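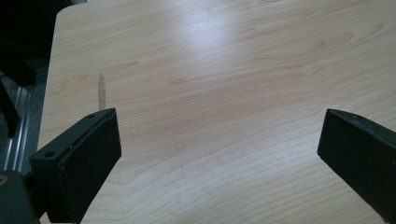

Minutes of the April meeting of the demonstration group, Trirnberg site

Present: Pieter Martens (chair), the four recording operators, the two people from Hinditz who look after the training runs, and Anneke from Van Wijk by phone for the first half. Apologies from the Fultex side, who had a delivery to deal with.

Pieter opened at 9:30 and thanked everybody for coming in early, and thanked whoever had brought the rolls. The minutes of the last meeting were accepted after one correction: the glove trial was put off, not dropped.

1. Where we are with the recordings

The operators handed in 174 demonstrations since the last meeting. Of these, 84 are the bathroom items set and have been through review. The rest are waiting, mostly on labels. Hinditz said they were very happy with the pace, and would rather have a smaller number with the start and end points marked properly than a big pile that somebody has to go back through in May. There was a good long talk about what counts as the end of a demonstration. Some of us stop when the object is let go, others when the hands are back over the near side of the table. It was agreed that we stop when both grippers are open and clear of the object, and that the operator then holds still for a slow count of two. Pieter will put this on the instruction sheet.

2. Two-handed tasks

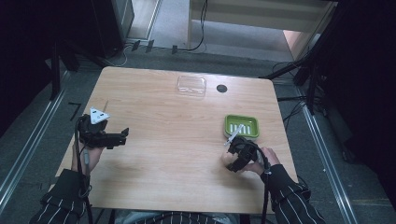
The two-handed tasks are harder on the operators than we had planned for, and Pieter said he would like to hear about it before anyone's wrists do. The general feeling was that 8 takes in a row is comfortable and that after that people begin to rush. Cables came up again as well. With one hanging from each gripper down past the front of the table, it is easy to lean on one without noticing, and two of the operators asked whether they could be clipped to a belt. Hinditz have no objection as long as the wrist can still turn freely. The soap dish and the little clear container stay in the set for now. Anneke wondered if the clear one is fair on the model, being so hard to make out against light wood, and Hinditz answered that this is just why they would like more of it, in as many positions on the table as we have patience for.

Agreed: a break after every 8 takes, belt clips to be tried for one week, and the clear container to be moved to a new spot before each take.

3. Failed grasps

A long item, and a friendly one. At present the operators delete a take if they drop something. Hinditz would like to keep those where the operator picks the object up again and finishes, as the recovery is useful to learn from. Takes where the operator gives up can still go. Nobody should drop things on purpose. We will tag the kept ones "recovered" and look at them together next time.

4. Table and surroundings

Van Wijk offered a second tabletop in a darker finish. The offer was gladly accepted, though we will finish the present set on the light one first so that the two don't get mixed. Please wipe the table at the start of a session and leave the lamps where they are.

5. Any other business

The shared calendar still shows 7 sessions under the old room name. Pieter will fix this. Fultex have asked for a short visit and would like to try a few takes themselves, and everyone was glad to hear it. Their takes will be kept in a separate folder.

Actions
Pieter: instruction sheet, calendar, reply to Fultex
Operators: belt clips, "recovered" tag from the next session on
Hinditz: labels for the waiting takes
Van Wijk: delivery date for the tabletop

The meeting closed at 10:50. Next meeting in May, same room, date to follow by mail.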